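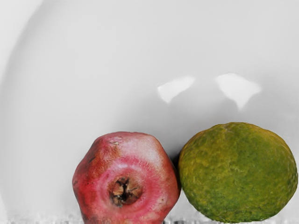
Storkis Gripper Comparison: Progress Report for April
Prepared for the Nendinov equipment fund by Tetsuya Ikeda

Status

The simulation part of the comparison is on schedule. Both candidate grippers have been run on the fruit task with the same arm model. Hardware trials have not started. We are still waiting on the second set of fingers from Kawaguchi, and the mounting flange will have to be checked again when they come in.

Spending to date is $2,149, most of it for compute time and the simulator license. No change to the budget is requested in this report.

What was run

The task is the one in the proposal: pick up a piece of fruit from a white plate on a table, lift it clear, and set it back down without pushing the other piece over the rim. Start positions are drawn at random within the flat part of the plate. The wrist camera and the fixed side camera are both recorded for every run.

We completed 443 runs with the Kawaguchi two-finger gripper and 315 with the Ritholm. The Ritholm count is lower because its finger model had a wrong contact setting in the first batch, and those runs were thrown out. They are not part of the numbers in this report.

The hardest layout for both grippers is two pieces close together. The fingers have to come down in a narrow gap, and the piece that is left behind gets nudged when the other one goes up.

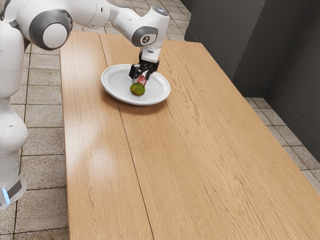 Results so far

The Kawaguchi has done better on close pairs. Its fingers are thinner at the tip and fit between the two pieces more often. The Ritholm opens wider and does well on single pieces, but on close pairs it tends to touch the second piece on the way down.

Most of the failed picks with either gripper come from the approach angle. When the fingers come straight down on the side of a round fruit, they can close above its widest point and slide off. Lowering the grasp height fixed many of these cases. In 23 runs the fingertips touched the plate, and the controller stopped the arm as it should.

Surface friction in the simulator is still a guess. We used one value for all fruit, and smooth skin and rough peel should not behave the same. I would not use the present numbers to choose a gripper until this is measured.

Cameras

The side camera gives a good view of the plate and of the fingers during the approach. It cannot always tell whether the fingers are in front of a piece or behind it, so the grasp check has been moved to the wrist camera. Reflections on glossy white surfaces caused some false detections there. A brightness limit in the detector removed most of them, and the remaining ones are being logged by run number.
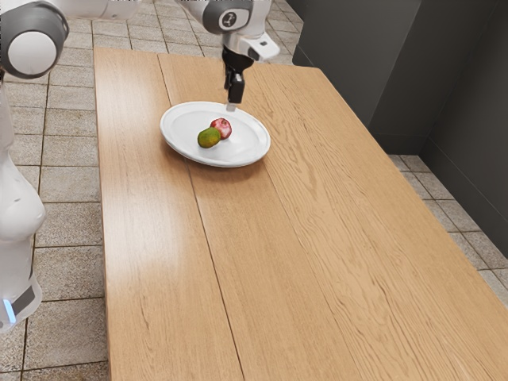

Next period

Measure friction on real fruit and rerun the close-pair layouts with both grippers.

Add the missing Ritholm runs so that the two totals match.

Fit the first gripper to the arm in the lab and repeat a small set of the simulated layouts. This depends on the Kawaguchi delivery. If it is late, we will start with the Ritholm.

The run logs and controller settings are in the shared project folder. Please send any questions on the budget lines to me before the next review.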